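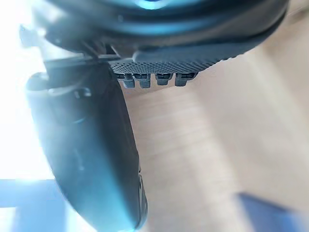 Pale wood, close up. Office tidying, post 1.

Started on the Nornby cabinet by the white desk this morning.

Hinges are fine, the right door swings all the way open. 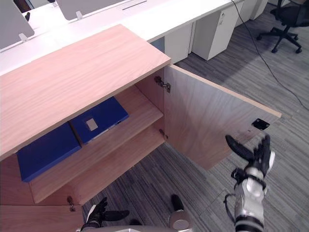 2/2

Two blue binders lying flat on the shelf, nothing underneath. The old Prastex invoices go down there next, 94 pages once I pulled the duplicates.

Still need labels. Breltel has them in packs of 49, odd number. Will order in December.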